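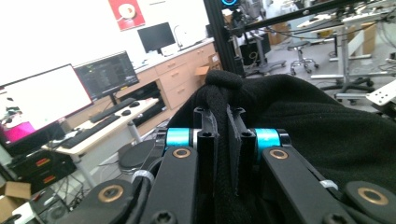
Bruklow: the town-walking photo game
By Alden Games

Bruklow is a deck of 53 cards for people who like taking photographs and the people who have to stand next to them while they do it. One of you has a camera. The other has the cards, and therefore, for once, some say in where you go.

Each card names something you might find in a town: a door nobody has opened lately, a dog tied up outside a shop, a sign with a spelling mistake. The walker turns a card and hunts for it. The photographer takes the picture. Points go to the walker for the finding and to the photographer for the taking, and the two of you can argue about the split over chips.

A round lasts as long as your feet do. Any camera is fine, including the one in your phone, though photographers with large bags will tell you otherwise.
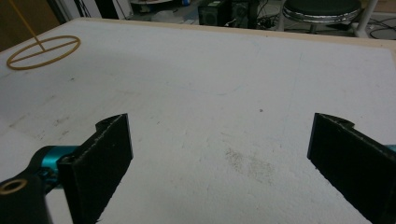

Scoring is done indoors, once you have your coats off. Deal the found cards face up in the order you found them, then go through the photos and match each one to its card. You need more space than you'd think, so clear a proper table. A big white one with a few scuffs and what might be old pencil marks on it, like the one in the photo, is just the thing, as the card borders are dark blue and show up well against it. Cards with no photo go back in the deck. Cards with a photo so blurred that both players have to be told what it is score half, which was Liam Brophy's rule and has mostly benefited Liam Brophy.

What you get
53 cards (48 finds, 4 weather cards, 1 "Go Home" card)
Score pad and short pencil
Rules leaflet, folded once
Tuck box that fits a coat pocket, provided it is a coat with pockets

For two players, or two pairs. We tried it with larger groups and lost one of them near the bus station.

The weather cards
These are there to spoil things. "Rain" doubles the score of anything with a reflection in it. "Fog" bans photos of anything across the road. You play them whatever the real weather is doing, and yes, we have had letters.

Extra packs
Cenadport - harbours, piers and seafronts. Heavy on gulls.
Urquhart - villages and small towns, with a lot of gates. Out since May and selling better than the main game, to our slight annoyance.
Both need the main deck. Neither works well in a shopping centre.

Cards and wet weather
The cards have a light coating that puts up with drizzle. It won't put up with a puddle. If you lose one, write to us with its number (bottom left corner) and we'll post another free. We have sent out 493 so far. The most requested is "Go Home", which seems to get thrown away on purpose.

Stock
The second printing is 3,117 boxes, a number the printer arrived at and we have never had explained. Sent by second-class post in a stiff envelope. Unopened decks can be returned, and opened ones too if every card is still there.

Page last changed 9 Sep 2019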